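# Brimell Bundt Tin, 2-litre

Most cake tins are sold on the promise that you will become a better baker. The Brimell makes no such offer. It is a heavy ring tin with deep fluting, and if your sponge is dry it will be dry in a very handsome shape.

We started stocking it after Beltrán stopped making theirs, a tin we sold for years and still get wistful emails about. The Brimell is slightly wider, a good deal heavier and has a proper lip you can get hold of with oven gloves on. The old Beltrán had a lip designed for fairies.

**The details**

- Holds 2 litres to the brim – fill it three quarters full unless you enjoy scraping the oven floor
- Cast aluminium with a Distomix non-stick lining
- Weighs what a tin ought to weigh
- Hand wash. The dishwasher will not kill it, but it will sulk
- Product no. 316

**Getting the cake out**

Butter every groove with a brush, then flour it, then tap out the extra over the sink. Yes, even with the lining. Leave the baked cake in the tin for ten minutes, put a plate on top and turn the lot over with confidence. Hesitation is how you end up making trifle.

A plain lemon or buttermilk batter picks up the pattern best. Anything with big lumps of fruit tends to stick in the points, and dark tins brown quickly, so look in a bit before the recipe says.

**Slicing**

Follow the flutes and the portions sort themselves out. Use something thin and keep metal blades well away from the tin itself – cut on a board or plate.
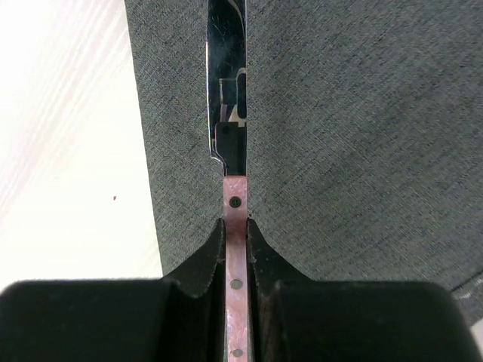

*Knife with pink marbled handle. Not included with tin.*

**Price and delivery**

£54, or £80 with the Trultus cooling rack and domed carrier. The carrier fits this tin's cakes with a finger's width to spare, so go easy on the icing. Orders placed before 2pm leave us the same working day. The smaller size is back in October, or so the supplier tells us, as they did last October.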